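地域料理記録事業「ネデリコヴィッチ文庫」中間進捗報告書

提出先:トレレル文化助成基金 事業審査室
提出元:ラヌディッツ郷土食研究会 事務局
提出日:2月28日

1 報告の趣旨

本報告書は、貴基金より助成を受けて実施している標記事業について、9月の事業開始から本日までの進捗、支出の概況、および残期間の計画を報告するものである。交付決定通知に付された条件のうち、中間時点で回答を求められている事項については第5項にまとめて記載した。

2 事業の概要

ネデリコヴィッチ文庫は、ラヌディッツ地区の旧家に伝わった手書きの料理帳42冊からなる資料群である。年代の古いものは和紙を糸で綴じた横帳で、新しいものには市販の大学ノートや家計簿の余白が用いられている。記述は保存食、行事食、日常の惣菜に及び、分量を記さないもの、地区内でのみ通用する食材名や道具名を用いるものが多い。本事業は、これらを翻刻し、語彙に注を付し、記載された料理のうち再現可能なものを実際に調製したうえで、閲覧に供する記録集として刊行することを目的とする。

料理帳の大半は刊行を想定せずに書かれた家庭内の覚え書きであり、同じ料理について後年の書き込みが重なっている例も少なくない。味噌の仕込みの項では、塩の量が三度にわたって改められ、初めの数字が墨で消されている。翻刻にあたっては、消された文字も判読できる範囲で残し、書き手の異なる書き込みは注記により区別することとした。

3 進捗状況

(1)翻刻
対象42冊のうち、漬物および味噌に関する帳面を優先して着手し、この区分の翻刻は初校まで終了した。行事食の区分は下読みを終え、原稿の作成に入っている。日常の惣菜の区分は未着手である。当初計画では行事食の初校を本報告時点までに終える予定であったが、くずし字の判読に想定以上の時間を要し、遅れが生じている。特に虫損のある4冊については、欠損箇所の扱いを定めるまで作業を中断した期間があった。現在は、推定による補読を行わず、欠字として示す方針で統一している。

(2)語彙調査
料理帳に現れる地区固有の語について、聞き取りと既刊の方言資料との照合を並行して進めている。漬け樽の重石を指す語、糠床の状態を表す語、豆の煮え加減を表す語については、複数の話者から一致する説明を得ることができた。一方、正月の煮物の項に繰り返し現れる「でびろ」という語は、食材を指すのか切り方を指すのか確定していない。前後の文脈からは後者とみられるが、現時点では注を保留としている。

聞き取りは冬季の農閑期に集中して行った。話者の多くが高齢であるため、一回の時間を短く区切り、必要に応じて日を改めて伺う形をとった。録音は本人の承諾を得た場合に限り、承諾のない場合は筆記のみとしている。

(3)試作
翻刻を終えた区分から、かぶの甘酢漬、大根の麹漬、青菜の塩漬、茄子の辛子漬、柚子味噌の5品を選び、再現を試みた。分量の記載がない料理では、塩の割合を変えて複数の樽に仕込み、聞き取りで得た味の記憶と照らし合わせて採否を決めた。大根の麹漬は、原文どおりに仕込むと現在の室温では発酵が早く進み、酸味が強くなる。記録集では原文の手順をそのまま掲げ、保存温度に関する注意を別に付すこととしたい。

茄子の辛子漬については、料理帳が前提とする小茄子の入手が難しく、現在流通している品種で代用した。皮の硬さが異なるため、漬け込みの日数は原文と一致しない。代用による再現である旨を記録集に明記する。

(4)組版および刊行準備
組版はデヴィロフ印刷所に委託し、見本頁の第一稿を受領した。原文と現代語訳を上下二段に配し、注を頁の外側に置く体裁である。事務局で検討した結果、注の文字がやや小さく、高齢の読者には読みにくいと判断し、文字の大きさの変更を依頼した。表紙および本文の用紙は未定である。

4 支出の概況

費目別の執行額は別紙収支表のとおりである。主な支出は翻刻作業の謝金、聞き取りに係る交通費および試作用の食材費であり、組版費は見本頁分のみを支出した。食材費は仕込みの樽数が増えたことにより当初の見込みを上回っているが、交通費の残額の範囲内で調整できる見込みであり、総額の変更は申請しない。費目間の流用については、交付要綱に定める届出を別途提出する。

5 付帯条件への回答

交付決定時に、資料の保全と成果の公開について回答を求められている。料理帳の原本は中性紙の保存箱に収め、閲覧には複製を用いている。原本の所蔵者とは寄託に関する覚書を取り交わし、刊行後も研究会が保管を継続することで合意した。公開については、記録集の刊行に加え、刊行後に地区内で展示および試食の会を開くことを計画している。個人の病歴や家計に触れた書き込みは、所蔵者と協議のうえ、公開の対象から除外する。
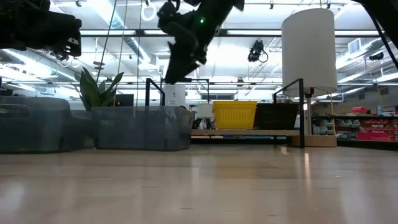
成果展示では、料理帳の複製を開いた状態で並べ、漬物と味噌の区分を導入部に置く構成を予定している。文字資料が中心となるため、来場者が紙面に顔を近づけて読むことを前提に、展示台の高さと照明の角度を定める必要がある。淡い色の木の床は天井の照明をよく映し、中央と左手には明るい反射が筋状に伸びるため、下方からの照り返しが複製の紙面や覆いに及ばないかどうかを、配置を決める前に確かめておきたい。展示台の脚には床を傷めない当て布を用い、糠や味噌の見本は蓋付きの容器に収めて匂いと汚れを防ぐ。解説文は原文の語を残しつつ、読みと意味を併記する。

6 課題と対応

第一の課題は、翻刻の遅れである。行事食の区分に作業者を重点的に配置し、惣菜の区分については、内容の重複する帳面を比較したうえで、異同の大きい箇所から翻刻を進める。全冊を対象とする方針に変更はないが、重複箇所の現代語訳は一か所にまとめ、他は参照の指示にとどめることで作業量を抑える。

第二の課題は、語彙の注の精度である。一人の話者からしか説明を得られていない語がなお残っており、これを確定した語と同じ体裁で載せることは適当でない。記録集では、注の末尾に根拠の別を略号で示し、後日の訂正が可能な形とする。

第三に、行事食の再現は季節の制約を受ける。山菜を用いる料理は春の収穫を待って試作し、正月の料理は既に聞き取りを終えた内容に基づき、手順の記述を中心に掲載する。

7 残期間の計画

今後の作業は、行事食の翻刻、春の試作、惣菜の翻刻、全体の校正、印刷の順に進める。組版の体裁は次回の見本頁をもって確定し、以後の変更は誤りの訂正に限る。事業期間の延長は現時点では求めない。ただし、虫損資料の判読結果により校正の日程に影響が出る場合は、判明した時点で速やかに貴基金に報告する。

添付資料
別紙1 収支表
別紙2 料理帳目録および翻刻進捗一覧
別紙3 試作記録
別紙4 組版見本頁(第一稿)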